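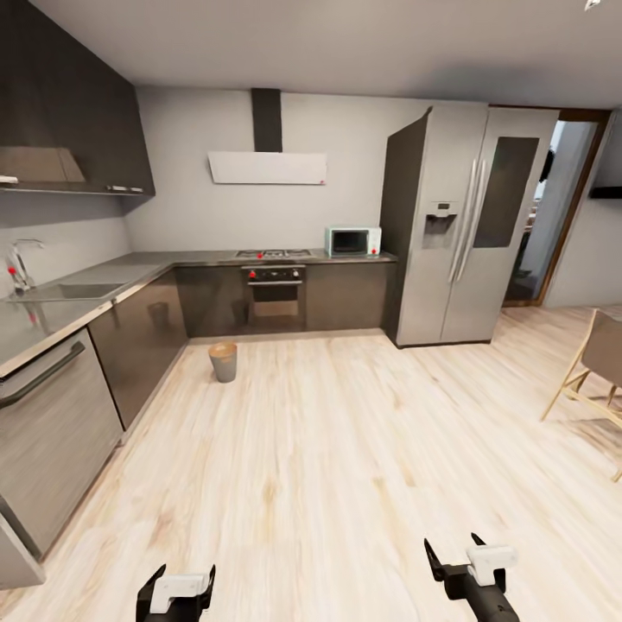
What is the purpose of the demonstration visit in this course?
The visit gives students the opportunity to compare the planning methods covered in class with the way a working group sets up, runs and records a household manipulation task.

Course Handout 6: Demonstration Visit, Handerton Laboratory

The visit takes place in July. Students should report to the front desk at Handerton by 9:30 a.m. and sign the visitor sheet. Bags are left in the seminar room.

Part A. Simulated kitchen
The first session is held at the operator stations. Staff will run tasks in the Wada simulator, in which two grippers are controlled in a rendered kitchen. The layout has an L-shaped counter with a sink, a cooktop with an oven below it, a microwave and a side-by-side refrigerator. Students should note which of these can be approached with one arm and which would call for both. Particular attention should be given to the small trash bin on the floor near the corner of the counter, as low targets place different demands on reach and viewpoint.

The task library used in the session holds 1,214 recorded episodes. Of these, 900 are assigned to training and 238 to testing. The remainder are held back by the laboratory and are not discussed in the session.

Part B. Physical cell
The second session is held at the Skinstead bench, where the Mahrous controller is shown on hardware. Visitors remain behind the yellow line while the arms are powered. Questions are taken between runs.

Written work
Each student submits a report of 2 pages. The report should describe one task from Part A, state the order of the motions, and identify one point at which the same task could fail on hardware. Sketches are accepted and do not count toward the page limit. Students unable to attend should contact the department office to arrange substitute work.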